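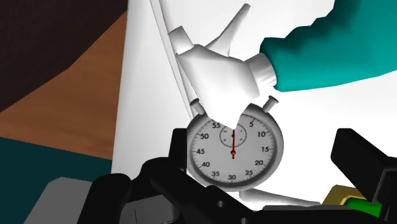 Finger on the stopwatch.

Jeanine Claeys
Friday, October 17, 2025

I've been timing swimmers at the Fleststead pool for two seasons now, and a few parents have asked how to do it without messing up their kid's time. Short thread.

Start on the light or the flash, never on the sound. If you're standing at the far end, the sound gets to you late and every swimmer in your lane gets a time that's too fast.

Use your index finger. Thumbs are slower on most watches. Take up the slack in the button before the start so you only have a tiny bit left to push.

At the finish, stand right over the wall and look straight down. Any part of the body touching the wall counts. Don't guess from the splash.

Don't look at the watch in the next lane. If yours says 32.65 and theirs says 32.41, write down 32.65. The head timer sorts it out.

If you miss the start, put your hand up right away. Osvaldo Fagundes carries 2 spare watches running for every heat and will swap with you. He won't be mad.

Write the hundredths. I had a sheet in July with a whole column of whole seconds and we had to use the backup times for all of it.

Distance races are where people drift off. Nobody's first job should be the 1500. Ask Réka Borbély to put you on the 50s for a session and then move up.

Someone asked about phones – no. The screen locks, a text comes in, and wet fingers don't register. The club has plenty of watches in the gray bin by the office.

Bring a pencil. Pens quit when the sheet gets damp. Also wear shoes you don't mind soaking, lanes 1 and 6 get it worst.

Next home meet still needs timers for the afternoon session. Reply here or tell Réka at practice.

Contact Jeanine | © 2025 | Back to top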